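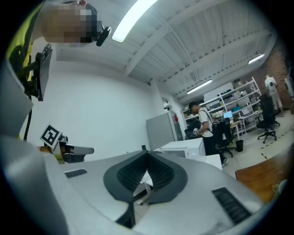

Ribbed black pads and a pale gray housing, with part of a white table beyond.

Slow Boats and Soft Cannons

There is a moment in every match of Callisex when you hear the harbor bell at Kerdale and realize that somebody on the other team has already taken the lighthouse. It used to make me furious. I would come thundering around the breakwater with my biggest gun loaded, fire it at nothing much, and spend the next stretch of the match reloading while smaller, nimbler boats picked my paint off. These days I hear the bell and reach for my tea, and for that I have to thank the Petersen.

If you haven't played Callisex (and do, it's lovely, even when it's being mean to you), the Petersen is the net launcher you get for free in the tutorial and are expected to throw away by your second evening. It does hardly any damage. It has a range you could cover with a decent sneeze. What it does is slow the other boat down for 2 seconds, and for a long time most of us took that to be the game's polite way of telling a beginner to go and buy something better.

I took mine off the shelf again last October, mostly because I was broke. I had sunk 600 shells, the little pink ones you earn from matches, into a long cannon that I couldn't aim, and the net launcher was the only other thing in my hold. So I went out on a Sunday with my free net and my dented tug and lost, and lost again, and somewhere in the losing I started having a very good time.

The trick, if it deserves the word, is that boats in Callisex steer badly when they're slow. Everybody knows this about their own boat, and curses it daily, but it took me ages to see it as something you could do to other people. Catch a fast skiff in the Kerdale narrows, where the current runs hard toward the rocks, and those couple of seconds are plenty. You don't have to sink her. The harbor will see to it, and you can putter off and ring the bell yourself.

I got talking about all this with Lawal Bassey, who captains a team called Skallard and has been playing since the game was a scruffy thing with three maps and no sound. Skallard bring a net boat to every match, and they are the reason I stopped feeling silly about mine. "People think it's a defensive weapon," he told me. "I never use it that way. I want to be the one chasing, and I want you to be looking over your shoulder when you reach the corner."

He plays it much closer than I would dare. Most of us, given a short-range weapon, still hang back at the very end of that range and hope. Lawal likes to be nearly touching hulls before he throws, so the net can't miss, and then he's past you and gone while you wallow. He also turns the camera sensitivity up to 44, which I tried for one evening and had to lie down afterward.
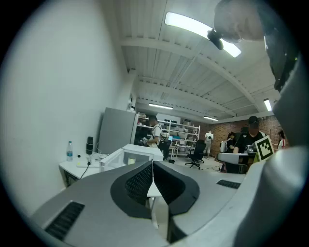

White desk against the wall, with a blue-capped water bottle and a black thermos.

His teammate Dörte Ehlers comes at it from the other end. She flies the Skallard colors on the heaviest barge in the game and leaves the chasing to everyone else, and she was very patient with my questions about cannons. Her feeling is that a net is only half a weapon, and that the other half is whoever happens to be waiting nearby. She listens for the twang of the launcher (there's a sound for it now, a sort of wet banjo) and has her guns swinging round before she has even found the target on the map.

"You have to trust the noise," she said. I've thought about that a good deal, usually while firing at the noise of something else entirely.

There are places where the Petersen is no help at all, and I'd be a poor friend if I sent you out without saying so. Open water is miserable. Fog is worse. And the big ironclads that arrive at level 31 shrug the net off so quickly that you may as well have waved. When I meet one I drop back behind the sandbar and wait for Dörte, or somebody like her, and if there isn't anybody like her I go and look at the seals.

I did eventually earn back my shells, and I bought a second tug with them, a green one, which I'm hopeless with. The free net went straight onto it.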